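Search Kositlow Home Help... Go

White table with small holes in the top -- how do I keep it clean and what should live on it?

Posted July 16, 2019 by Grikach

I have a white table that gets used for everything. Plates, mugs, bowls and fruit all end up on it. The top is plain white with a slight shine, and it has small round black holes in it. Crumbs and juice get down in the holes and I can't reach them with a cloth. 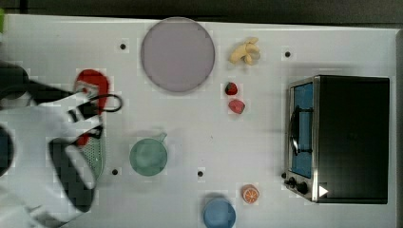 I paid 147 dollars for it used in January, so I would like to get a few years out of it. I have tried dish soap and a sponge. The flat part comes up fine but the holes don't. I also want to know if strawberries will stain the top if they sit on it, and if there is a sensible way to keep fruit and dishes out without losing the whole table to them. A tablecloth is out, I don't like them.

2 answers

Answer from Potgieter

For the holes, use cotton swabs and warm water with a drop of dish soap. Wring the swab out first. If you push a soaking wet one in there, the water goes down the hole and you don't know where it ends up. Check underneath too. If the holes go all the way through, put a sheet of newspaper on the floor and push the crumbs out with a wooden skewer. Mine go through and it takes me 6 minutes.

Strawberries can stain if the juice dries. Wipe it the same day. If a pink mark stays, make a paste of baking soda and water, leave it for 2 minutes, then wipe with a damp cloth. Don't scrub, it will take the shine off. Same goes for cut citrus -- put it face up on a plate or in a bowl.

As for keeping things out, use a tray. Anything small or boxed goes on the tray, and when you need the table you lift the whole lot off at once. Fruit goes in a bowl, one layer if you can manage it. Bananas go by themselves because they make the other fruit ripen too fast.

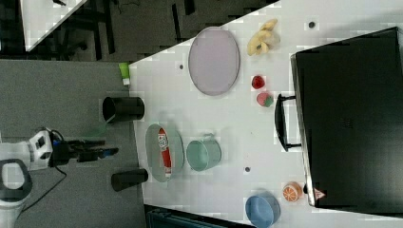 I would also keep the big plate for serving and put it away between meals. A large plate left out just collects mail and keys. Cups go back in the cupboard or upside down on a towel, well in from the edge.

If the holes still bother you, Sotard sells plastic plugs in a few sizes. Measure first. I bought the wrong ones and had to send them back.

Answer from a guest

vacuum with the narrow attachment. works on mine

Was this page helpful? Yes No

Contact us | Copyright Kositlow Home Help | Back to top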